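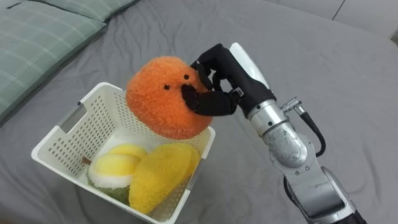 4.2 Tidying a bed

The claim we set out to test is a modest one: that a single arm can clear soft toys from a bed into a basket well enough to be left alone with the job. Suppliers have said as much. The Zamani brochure calls tidying "solved", and the Stimetti trials are often quoted in support, although they used hard blocks on a bare table. Plush toys give under the fingers, and a sheet rucks up and can be caught along with them.

We logged 1460 attempts, spread over 21 sessions. An attempt counted as a success only if the toy was released inside the basket and stayed there. Grasps that had to be tried again were recorded separately, a step the Dandine study left out.

Long, curved toys deserve a separate word. Figure 6 shows a plush banana gripped near its narrower end, with the thicker part reaching out over the back left corner of the basket. A hold of this kind says little about where the toy will land, and we would not score it until the fingers had opened.

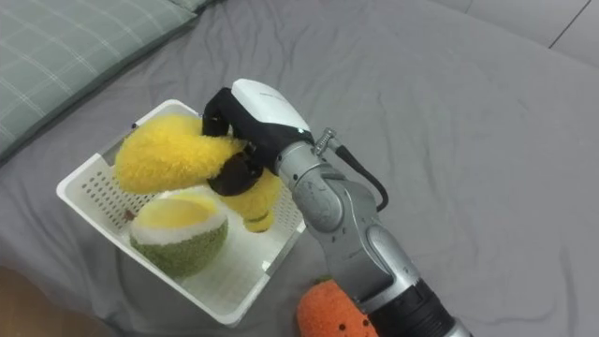 Figure 6. Banana held above the basket, orange toy on the sheet.

Hanyu Guo objected, on reading a draft, that we were asking more of the arm than we ask of a child of six, and that a parent would gladly accept a toy on the floor now and then. We take the point about children. A parent, though, does not pay for a service visit from Gresenier when the child stops working, and in our February sessions we called for help 18 times.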